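The Freeze

Fiction by Nuria Woldegiorgis
Posted Friday, August 14, 2026

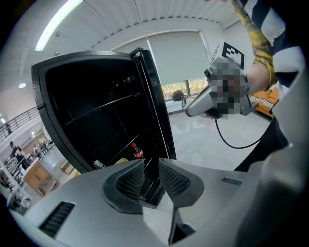 The mini fridge, door open.

The deploy freeze for the Gashaw servers started at six, and at ten past six Kirsten Bergeron pushed a change to them.

She did not mean to. The pipeline had two targets with nearly the same name, and she picked the upper one. The build went green. She was putting on her jacket when Emerson Caldeira called from the other side of the office.

"Did you just ship to Gashaw?"

"No," she said. Then she sat down again and looked. "Yes."

Gashaw ran the scheduling for a county hospital group. It sat on its own servers, behind its own approvals, and the contract had a page on what could be installed there and when. Kirsten had written part of the approval check herself, in her first month at Kurero. It was supposed to stop exactly this.

"Roll it back," Emerson said.

"A rollback is a deploy. It's frozen."

"It wasn't frozen when you shipped."

"It was, though."

He came over and read the log on her screen. There were 163 lines and he read all of them, moving his lips. Line 70 said the approval check had been skipped. It did not say why.

They called Bontu Ambaye, who was on a train. The call dropped twice. The third time she asked whether anything was broken, and Kirsten said that nothing was, the error rate was flat and the change was only a new label on a button.

"Then leave it alone and write to them," Bontu said. "Tonight. Use the word unauthorized. They'll find it anyway and I'd like them to get it from us."

"It'll go on my record."

"It'll go on the account's record. Write it, please. I'm about to lose you – "

Kirsten wrote it. It took her 50 minutes and came to four sentences. Emerson thought the third one sounded like an excuse, so she took it out, and then he thought it was too short. She sent it that way.

The answer came a little before eight, from Mitiku Wako at the hospital group. He thanked her for the notice. He asked for the log, the name of the person who had approved the change, and a date for the fix.

She attached the log. In the space for the approver she typed none, deleted it, and typed her own name.

"What date are you giving him?" Emerson asked.

"Monday."

"Do you know what's wrong with it?"

"No."

He took off his bag and pulled a chair to her desk. Kirsten opened the check she had written and scrolled up to the first line.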